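Kitchen countertop

A kitchen countertop is the raised, flat work surface of a kitchen, usually set on top of base cabinets and used for preparing food, serving it and setting things down. It is one of the hardest-working surfaces in any home. Knives, hot pans, lemon juice, red wine, homework and grocery bags all land on it sooner or later, and the history of the countertop is in large part the history of people looking for something that could take all of that and still look good!

Origins

For most of history there was no countertop in the modern sense. Cooks worked at a freestanding table in the middle of the room, with shelves and a stone or metal sink along the walls. The continuous counter came with the fitted kitchen, when cabinets began to be built to matching heights and pushed together in a row. Once the boxes lined up, it made sense to run a single top across them, and the old worktable slowly turned back into a place for eating.

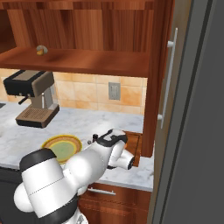
Marble has been prized for this job for a very long time, and it's easy to see why. It stays cool to the touch, which makes it a favorite of pastry cooks – butter in the dough softens more slowly on it than on wood. No two slabs have quite the same veining. The stone has its weak side, too. Marble is made mostly of calcite, and calcite reacts with acids, so vinegar or tomato juice can leave a dull patch known as an etch. Etching is often mistaken for staining, but a stain is color that has soaked in, while an etch is a change in the surface itself. A honed (matte) finish hides etches far better than a polished one.

Other materials

Granite is harder than marble and holds up very well to acids. Engineered quartz is made from crushed stone bound with resin. It needs no sealing, though the resin can be scorched by a hot pan. Wood is warm, quiet and wonderfully easy to repair with sandpaper and oil. Laminate, a thin decorative sheet glued over a cheaper core, brought smooth, bright counters within reach of ordinary families, and good laminate is still a pleasure to work on.

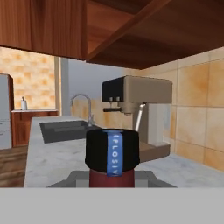

Edges and joints

The edge of a countertop does a surprising amount of work. A square edge looks crisp but chips more easily; a rounded one, called a bullnose, is kinder to hips and dishes. Many stone tops overhang the cabinets slightly so that drips fall clear of the doors. Long runs have to be joined, and a skilled fitter will match the veining across the seam so closely that it takes real hunting to find it.

Regional traditions

The quarry town of Visthorpe is known for its pale gray stone, and many of its older houses keep a separate low slab for rolling dough. In Drimora, the usual choice is oiled beech, and 27 workshops there still cut tops by hand. The town holds an open workshop week every May, a real treat for anyone who likes the smell of fresh shavings.

Care

Everyday cleaning calls for warm water, mild soap and a soft cloth. Natural stone is commonly sealed to slow the soaking-in of oil and color, although a sealer won't prevent etching. A few drops of water make a handy test – if they darken the stone, the seal has worn thin. Wooden tops should be oiled whenever they begin to look dry, with extra care near the sink.

See also: Backsplash; Butcher block; Fitted kitchen; Kitchen island

Last edited June 8, 2022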